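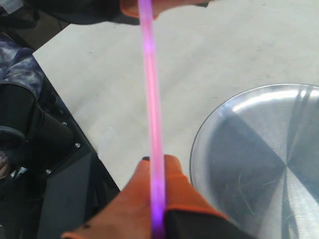 Play and Interaction Group, Department of Media Informatics, Zirnitz

3.2 Category placement and session length

Browser game portals sort their catalogs by theme, by mechanic, or by the name of a film or cartoon character. Prior work on portal design has treated these labels as navigation aids and has measured them by how fast a visitor reaches a known title. The present section asks a different question: whether the label under which a game is first listed changes how long a new player stays with it, when the game itself is held constant.

The catalog used for the study is that of Betolance, a portal of free single-player games aimed at children and casual adult players. After removing duplicates and titles that no longer load in a current browser, 1,889 games remained. Each game carries one primary category and any number of secondary tags. Only the primary category determines where the thumbnail appears on the front page, so only the primary category was varied. Secondary tags were left as their publishers had entered them.

From the cleaned catalog, 600 games were drawn at random within strata defined by mechanic (matching, platform, dress-up, racing, hidden object, drawing, and quiz, giving 7 strata in total). Strata were weighted by their share of the catalog. Games with fewer than three playable levels were excluded before the draw, as a short game places a ceiling on session length that no label can lift.

Each sampled game was shown under one of three placements: its original category, a category based on mechanic alone, or a character category where the game's artwork permitted one. Placement was assigned per visitor and stored for the whole visit, so that a player who returned to the front page found the game in the same position. Visitors who arrived through a direct link to a game were dropped from the analysis. They had not passed through a category page and could not have been influenced by one.

Session length was taken as the interval between the end of the loading screen and the last recorded input. Idle time at the end of a session was cut at the last key press, click, or touch. Pauses inside a session were kept, on the grounds that puzzle players often stop to think and that trimming these pauses would bias the comparison against the matching and hidden object strata. A session with no input after the loading screen was recorded as zero and retained.

Coding of mechanic was carried out independently by Lieselotte Wegener and Marcelino Barros. Disagreements were concentrated in games that mix two mechanics, such as racing games in which the vehicle must first be decorated. These were resolved by taking the mechanic of the first level that accepts input. The rule is crude, but it can be applied without playing a title to its end, and it matches what a new player meets first.

Placement under a character category was associated with more opened games and with shorter sessions per game. The pattern held in every stratum except drawing, where session length did not differ by placement. Placement by mechanic produced the fewest opened games and the longest sessions. The original categories fell between the two on both measures. Repeating the analysis without the zero-length sessions narrowed the gap in session length but did not change the order of the placements.

Two limits apply. The portal serves its own advertising between levels, and the timing of these breaks was not under our control. The Cloltbridge sample was also older than the one recruited in Bragança, and age was self-reported in both. Section 3.3 takes up the second point by fitting the model separately for each site.

Figure 3. Pink-lit tube, with the orange pad at its upper end.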